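Can a Robot Really Learn to Put Away Toy Food?

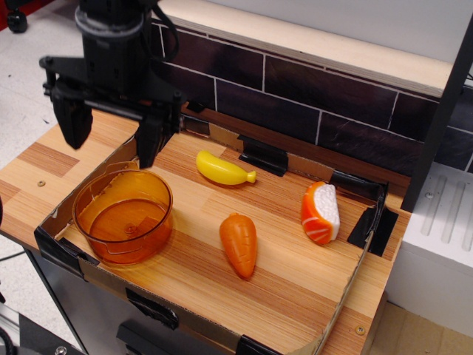 Reading time: 2 minutes

A toy banana is easy for you to pick up. A robot has to learn how. The one at the Ludow lab has two stiff fingers and a tray with a banana, a carrot, a piece of sushi and an orange bowl.

Ehsan Jafarzadeh and his team taught it by showing. A person steered the arm through the job while a computer saved every move. They did this 2,731 times! Then the computer looked for patterns and tried the job alone.

The team says their method, called Roltora, works well. Should we believe them? Good scientists ask, "How did you test it?"

The robot got 244 tries, and the team says it did the job in over half of them. But every try used the same toys. What about a real banana, which is soft and can squish? What about a bigger tray, or a dark room? The team hasn't tested those yet.

So if someone tells you this robot is ready to clean up your kitchen, ask to see it try. Ask to see the misses, too.

Words to know
Gripper: the part of a robot that holds things.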